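Qui sommes-nous

Lotari entretient des robots à deux bras. Nous ne les fabriquons pas, nous ne les vendons pas, et nous déclinons toute responsabilité quant aux prénoms que leurs propriétaires leur donnent. Notre métier commence le jour où la main gauche se met à serrer plus fort que la droite.

L'atelier a été ouvert un mois de février par Georges Hijazi et Sławomir Duda, avec 2 établis et un radiateur qui chauffait surtout le mur. Georges venait de la maintenance d'ascenseurs, Sławomir de l'horlogerie. Ils ne sont toujours pas d'accord sur le couple de serrage d'un poignet.

Une révision chez nous suit le même ordre depuis le début. On contrôle d'abord les câbles du poignet et leurs colliers, puis le jeu de chaque articulation, doigt par doigt. On remet les zéros. Ensuite seulement vient la reprise de la force de préhension, et c'est là que les clients s'impatientent.

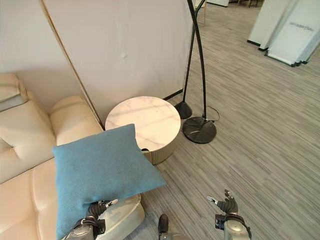 Un coussin est un adversaire sournois. Il s'écrase, il glisse, il n'a pas deux fois la même forme, et une pince réglée sur des cubes de plastique n'y comprend rien. Nos essais de reprise se font donc sur du tissu, dans un décor de salon, avec ce qu'il faut de mobilier pour se cogner. La fiche d'essai compte 98 lignes. Cengiz Kurtuluş, qui l'a rédigée, en a promis une version courte -- nous l'attendons.

Recep Ateş s'occupe des pièces : embouts de doigts, gaines, colliers, soit 363 références en rayon, rangées selon une logique qu'il est seul à maîtriser. Tien-fu Huang tient le carnet de chaque machine dans Basidex, notre logiciel maison, laid mais fidèle. Tout y est noté, y compris les vis remontées à l'envers.

Nous intervenons sur site ou à l'atelier, sous trois jours ouvrés pour les machines sous contrat. Merci de joindre le dernier relevé d'étalonnage. Si vous l'avez perdu, dites-le tout de suite, on gagnera la matinée.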